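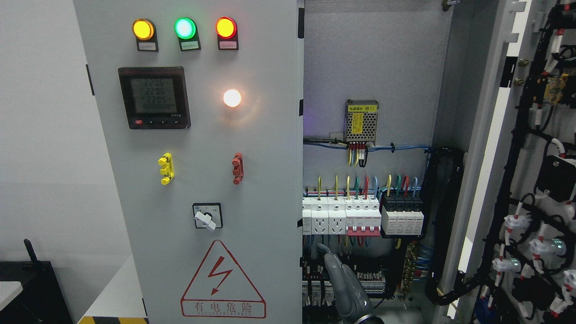

Unit 8: Automation in Electrical Maintenance and Its Effect on the Work Force
Course handout
Instructor: Leonidas Politis
Reading: Chapter 11 of the course text; Loureiro plant report, parts one and two

Purpose of this unit

Earlier units dealt with automation on the production line, where the task repeats and the part arrives in the same position each time. Maintenance work is different. The technician goes to the equipment, the equipment varies, and the fault is often unknown when the door is opened. Students should be able to describe which parts of a maintenance job can be handed to a machine, which parts stay with licensed personnel, and how job descriptions, training and pay are affected when the line between them moves.

Case: the Loureiro plant, Grinusville

The Loureiro plant packages dry goods and operates 394 electrical control cabinets across its production and storage buildings. Under the former arrangement, each cabinet was inspected on a fixed schedule by the electrical maintenance crew. Inspections covered meter readings, indicator lamps, the state of breakers and surge protection, and the condition of terminals and wiring. Records were kept on paper and entered into the maintenance system at the end of the shift.

In May the plant began a trial of the Vundix inspection program, in which a robot with jointed hands carries out part of the routine round. Maxence Hamel, the maintenance supervisor, was assigned to write the work procedures and to report to plant management on staffing.

Division of tasks

The procedures sort cabinet work into 3 classes.

Class A. Observation. Reading the power meter, recording which lamps are lit, and noting the position of selector switches. The robot may perform these tasks without a technician present, provided the door remains closed.

Class B. Supervised work with the door open. Close inspection of terminal blocks, breakers and grounding connections. A qualified technician must be present, must open the door personally, and must hold the stop control for as long as the robot is working.

Class C. Reserved work. Fault diagnosis, replacement of components, changes to wiring, and any decision to return equipment to service. These tasks are performed only by licensed electricians, following lockout and verification of zero voltage.

Students should note that a lit indicator lamp gives information about a circuit and does not establish that other conductors in the same cabinet are safe to approach. The absence of a lit lamp is no proof of isolation. The rule applies equally to staff and to those who supervise machines.

Changes for the crew

Exposure. The main reason given for the trial was to reduce the time people spend with their hands near conductors that may be live. Class B work moves the technician back from the cabinet, but it does not remove the technician from the area. The approach boundaries in the plant safety manual continue to apply.

Attention. Watching a machine work is a task in its own right, and a tiring one. Technicians told Mr. Hamel that supervising a full round left them less alert than doing the inspection by hand. The procedures were revised so that the person holding the stop control is relieved at set intervals.

Skill. Apprentices at Loureiro traditionally learned cabinet layouts by doing inspections. If the robot takes over the routine round, that practice must be provided in some other way. The plant now reserves one production building for manual inspection by apprentices under a senior electrician.

Records. Readings are logged automatically and carry a time stamp. The crew asked for written assurance that these logs would not be used to measure individual work pace. Management agreed, and the wording was added to the site agreement.

Pay and grade. Supervising Class B work was first treated as a general duty. After review it was placed in the same grade as electrical testing, on the grounds that the supervising technician carries responsibility for the open cabinet.

Terms to know

Control cabinet; DIN rail; three-pole breaker; surge protector; grounding busbar; lockout; supervised operation; task allocation; deskilling.

Written assignment

Select a maintenance task at a workplace you know, or use the Duluvum pumping station file on reserve in the library. Divide the task into Classes A, B and C and defend each placement. State who holds the stop control, how that person is trained, and what practice an apprentice would lose under your plan. Submit the paper to Mr. Politis before the start of Unit 9.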